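Home | Issues | For authors | Search | Log in

3. Plain surfaces and the judgement of height

3.1 Background

The first part of the study, reported in Section 2, dealt with the way visitors to the Hurnar reading rooms judged the size of furniture they had walked past. Several of them gave heights that were well above the true figure, and the error was largest for cupboards and cabinets without handles, panels or visible joints. The present section considers whether the lack of surface detail could account for this, or whether the placing of the furniture against a light wall was the stronger cause.

Earlier work by Matheson in the Sundley schools had suggested that people use small familiar features, such as a door knob or a row of screws, as a kind of ruler. Where such features are missing, the eye turns to edges and to the point where an object meets the floor or table. A dark band at the foot of an object was thought to make it appear heavier and, in some cases, shorter. The evidence for the second of these effects was weak, and the Sundley report recommended that it be tested again with adults.

3.2 Materials

Participants were recruited through the Pringle evening classes and attended on a Friday. Each was given a booklet of 37 sheets and was asked to write down a height in centimetres for the main object on each sheet. The sheets were printed in grey tones on matt paper. No participant was told the purpose of the study before the booklets had been collected.
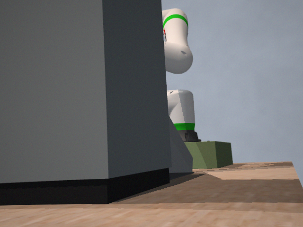 Figure 4. Large plain grey block with black base strip; smaller sloping piece behind its right edge.

Tall objects were included in two forms, with and without a base strip. The order of the sheets was changed between booklets, and 11 sheets were repeated near the end in order to check whether each person gave steady answers. Booklets in which more than nine sheets had been left blank were set aside and do not appear in the tables.

3.3 Results and remarks

Answers for the plain objects varied a good deal more than those for objects with handles or joints. The most common answer for the tallest plain object was 200 centimetres, and a preference for round numbers was clear throughout. This preference makes the averages difficult to interpret, and the middle value is therefore used in Table 5.

The base strip had a small effect in the expected direction. It was not found among participants who had trained in joinery or drawing, although that group was too small to support a firm statement. Laing has argued that trained observers attend first to the angle between two faces and only later to the outline as a whole. Our results are in keeping with her view but do not test it directly.

Further booklets, with coloured sheets supplied by Cuteck, were issued in August and will be reported separately.

Shares: 9

Reader comments (2)

Jeanie Laing: Could the authors state the viewing distance? It is given for Section 2 but I cannot find it here.

Euan Matheson: The Sundley booklets were stapled, and some children skipped pages as a result. Was the binding the same in this study?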